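Can a homemade robot tidy your room?

People say so. Be careful about believing them.

Malou Gunnlaugsson is building a robot in a shared workshop in Plaronstead. Its job sounds easy: pick up soft toys and put them in a basket. A toddler can do that. Malou has tried 61 different settings for the grip, and she still isn't happy.

Soft toys squash, so the robot has to guess how hard to squeeze.
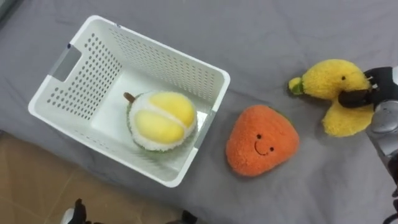

Would it cope with socks? Malou thinks so. I'd want to see it first.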